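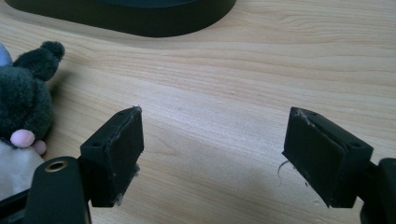 Flakville Tidy Set

300 clips of table-clearing chores, filmed from a hand-held gripper in homes around Paterson. Tasks are small: pick up a soft toy, put it in a tub, go on to the next.

Can a machine tidy a living room yet? Not from this data. Our Veletti arm, trained on 27 practice clips held apart from the set, managed 13 toys in a row – then dropped 2 and stopped. Long pile is still the hard case.

Labels are in Clitudix format, one file per clip. Colour is uncorrected.

Maintainer: Roel Stevens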